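Paste notes, continued from the last page (I ran out of room, as usual, and didn't want to start writing round the margins again).

The second batch of wheat paste went much better than the first. I let the flour soak in cold water for 35 minutes before it went anywhere near the hob, and then stirred it over the lowest heat the ring will give. It went from milk to custard quite suddenly, and I kept it going for another 8 minutes until it turned glossy and slightly see-through at the edges. Sieved twice while warm. The lumps I was so cross about last time were all gone after the first sieving, but I did the second one anyway because it is rather a pleasant job.

Tried it on the Tridell paper first and then on the heavier Kerekes sheet. The Tridell curled towards the pasted side straight away and had to be coaxed flat with the bone folder – lovely paper, but it does sulk. The Kerekes took the paste evenly and gave me plenty of time to shift the cover boards about. I would use it again for the endpapers on the parish ledger, if Krisztina agrees that the cream is close enough to the old colour. She thought the last one was a touch pink and she was quite right.

Spine linings: 3 strips pasted, one left to dry under the 800 gram weight, the other two in the small press. The one under the weight has a slight ripple near the tail. Not sure yet if that is the paste or my having been stingy with the blotters. Will peel back a corner and look.

Krisztina, if you read this before I see you, the jar at the back of the fridge is the thinned paste and the one with the blue lid is full strength. Please don't mix them!

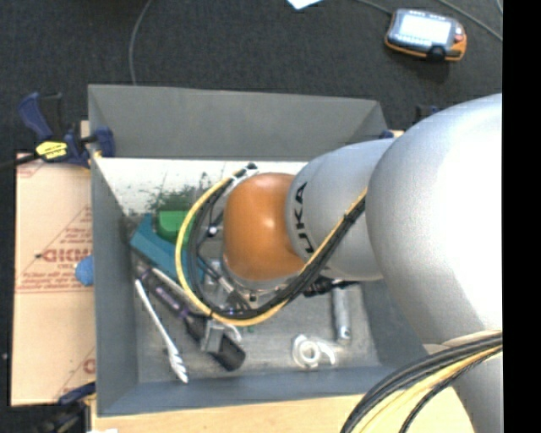
Germont, December 2025

Still to do: trim the ledger boards, order more mull from Fereck, and wash the big brush properly this time.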